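Home Visits Reports Archive Contact

Open day at the Margaritis print works, Sokitholm
2026-03-23

We got to the works a little before ten and signed in at the side door. The main gate was shut for a paper delivery, so allow time to walk back around the block if you park on the river side.

Markos Giannakopoulos took our group through. Margaritis prints cards, seed packets and small calendars, mostly for garden shops. The cutting room came first. It is loud, and the ear plugs they hand out are worth using. The older of the two guillotines was bought used from a firm in Brollora and still does most of the trimming.

Nature subjects sell best, he told us, and leaves sell better than flowers. The shop list runs to 71 card designs. A normal run is 1,672 cards, and the largest order last year was 2,902.

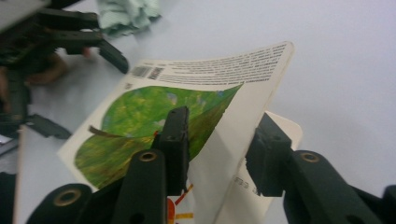
Can visitors buy cards on the day?
There is a small counter by the exit, and it takes cash and bank cards.

After the cutting room we had 30 minutes in the ink store with Fotini Stefanou, who mixes the colors. She keeps a notebook of every green she has matched and let us look through it. Several pages were for one customer, Wumen, who sent the same job back four times.

Coffee was in the canteen upstairs. The stairs are steep and there is no elevator. The next open day is in July, and places are booked by phone.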